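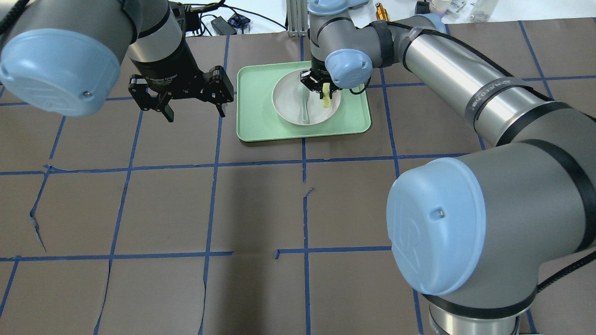 Rapport de projet, deuxième semestre
Les machines peuvent-elles déjà faire les petites tâches de la maison et de l'atelier ?

1. Question de départ

Quand nous avons choisi ce sujet, notre groupe avait deux opinions opposées. Une partie pensait que le problème est presque résolu, car les vidéos des fabricants montrent des robots qui plient, rangent et servent. L'autre partie pensait que rien n'est prêt en dehors de l'usine. Nous avons donc cherché une tâche assez simple pour être comprise par tout le monde et assez difficile pour dire quelque chose : préparer et débarrasser un plateau de repas avec de la vaisselle ordinaire.

Le projet porte le nom de Talpur. Il a duré 12 semaines et il s'est terminé en mai. Il comprend une partie pratique, avec deux bras industriels munis de pinces à deux doigts, et une partie de lecture sur les produits annoncés pour la maison et pour le commerce.

2. Pourquoi un couvert est difficile

Pour une personne, prendre une cuillère dans un bol ne demande aucune réflexion. Pour une pince à deux doigts, il faut d'abord décider par où la saisir. Le manche est mince, il repose souvent contre un bord, et les doigts doivent descendre sans toucher le récipient. Si le bol est léger, un petit contact suffit pour le déplacer, et la position calculée n'est plus bonne.

Une fourchette posée à côté d'une cuillère ajoute une difficulté. Les deux manches se touchent ou se croisent, et le système doit comprendre où finit un objet et où commence l'autre. Le bord du plateau oblige aussi à garder une certaine hauteur pendant l'approche — ce détail nous a pris plus de temps que prévu.

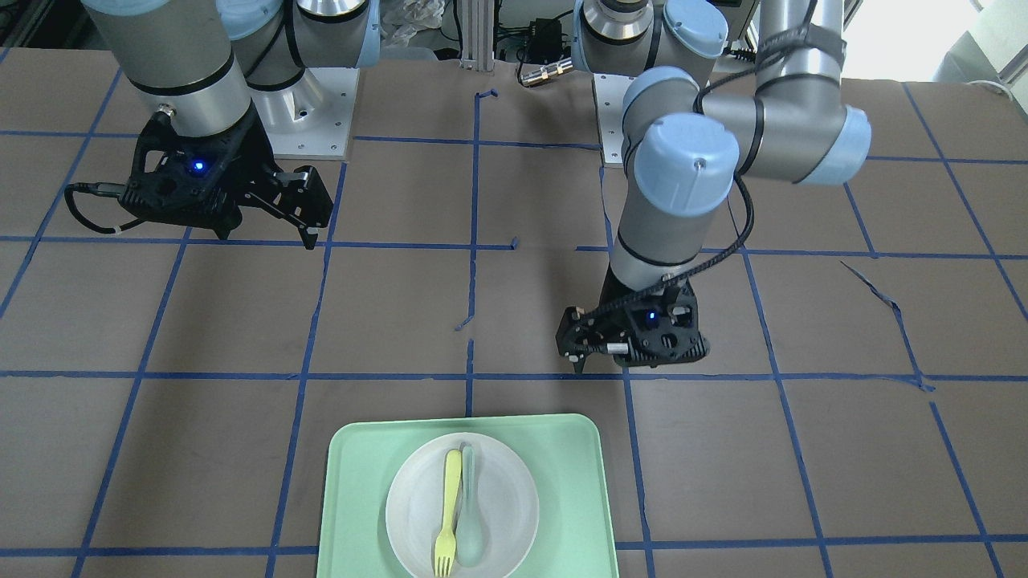 Pour l'atelier, Herkance trouve que nous posons mal la question : là-bas on ne demande pas au robot de comprendre une fourchette, on lui présente toujours la même pièce dans la même position, et dans ces conditions il travaille depuis longtemps sans difficulté. Le vrai coût, selon cette entreprise, est de préparer la place de travail pour la machine.

Cette remarque nous a obligés à corriger notre plan. Nous avions écrit « usine » et « maison » comme deux niveaux de la même échelle. Il est plus juste de séparer deux choses : le geste lui-même et le désordre autour du geste. Un atelier peut réduire le désordre par l'organisation. Une famille ne va pas marquer sa table avec du ruban adhésif avant de manger.

3. Ce que nous avons retenu des essais

Nous avons noté 268 essais, dont 23 avec deux couverts dans la même assiette. Nous ne donnons pas de taux de réussite général, parce que les conditions ont changé pendant le semestre et le chiffre serait trompeur. Les erreurs étaient surtout de deux sortes : la pince se ferme à côté du manche, ou elle prend le bord du récipient avec le couvert.

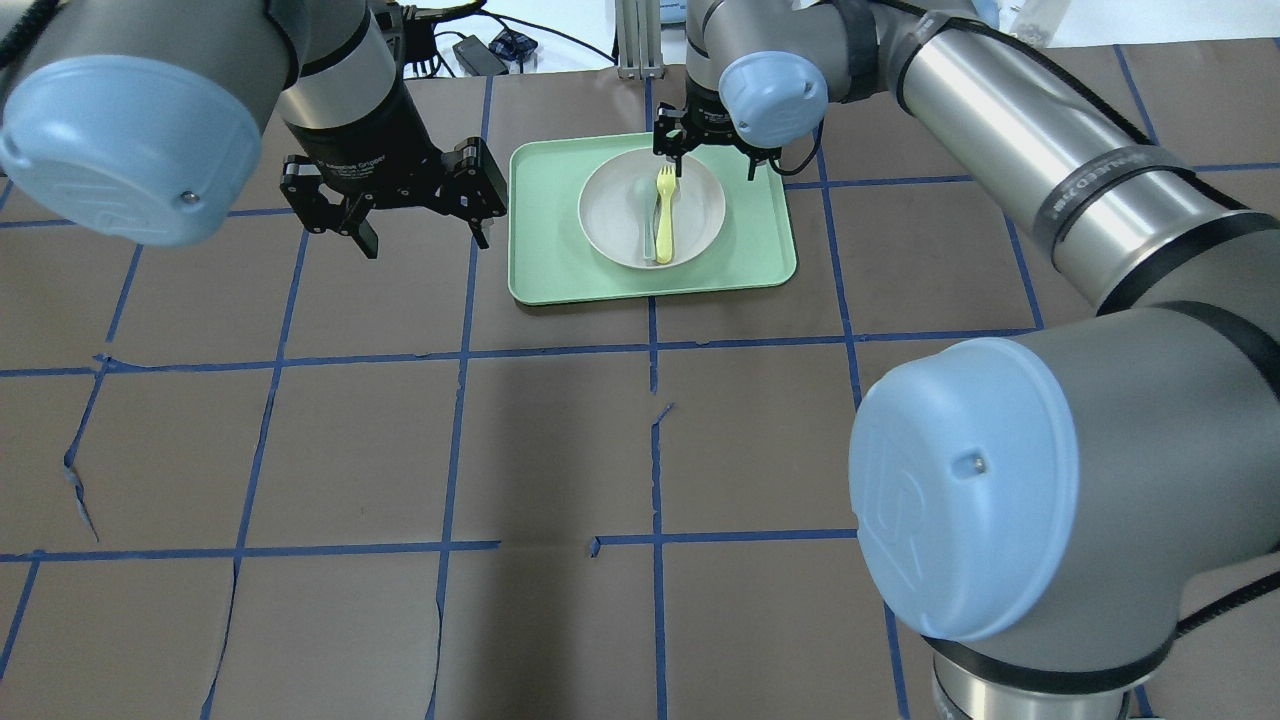 Il faut aussi parler du temps. Un adulte débarrasse un plateau en quelques secondes, et il peut parler pendant ce temps. Avec nos réglages, les bras se déplacent lentement pour des raisons de sécurité, et l'un des deux attend souvent que l'autre ait libéré l'espace. Une coordination meilleure est possible, mais nous n'avons pas eu le temps de la programmer.

4. Réponse provisoire

Pour un poste fixe, par exemple le tri des couverts dans une cantine, nous pensons que la machine est proche d'être utile. Le prototype Velleck, que nous avons étudié dans la partie de lecture, va dans cette direction. Pour la cuisine d'un particulier, notre réponse est non pour le moment. La place nécessaire et la surveillance humaine sont encore trop importantes par rapport au service rendu.

5. Limites et suite

Nous n'avons pas testé la vaisselle sale, les verres ni les objets mous. La lumière de la salle n'a pas été contrôlée non plus, ce qui peut expliquer certains écarts entre le matin et la fin de l'après-midi. Si un autre groupe reprend le projet, nous conseillons de commencer par les cas où deux couverts se touchent et de fixer les conditions d'essai dès la première semaine. Les fiches d'essai sont rangées dans le dossier Sulton, avec la liste des réglages de chaque pince.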